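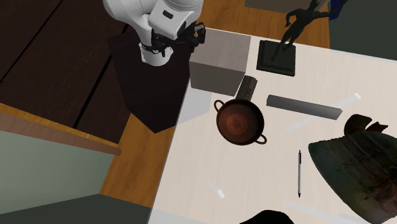
## Valente, ganz oben

Wer nach Valente will, muss Treppen mögen. Der Bus aus Porkeo hält unten am Hafen, und von dort führen 81 Stufen hinauf in die Altstadt, vorbei an blauen Türen und Töpfen voller Basilikum. Oben angekommen, wusste ich sofort, dass eine Nacht zu kurz sein würde – ich blieb dann gleich die ganze Woche!

Matilde Patrício vermietet im August zwei Zimmer über der alten Bäckerei, und ihr Frühstück (Feigen, Schafskäse, noch warmes Brot) zieht sich gern bis elf. Danach geht es zum Baden in die Bucht von Panen, deren Wasser so klar ist, dass man die Seeigel rechtzeitig sieht. Feste Schuhe für den Kiesweg einpacken!

Abends sitzen alle auf der Mole, essen gegrillte Sardinen und schauen den Booten nach. Herrlich. Die letzte Fähre zurück nach Porkeo legt um halb zehn ab.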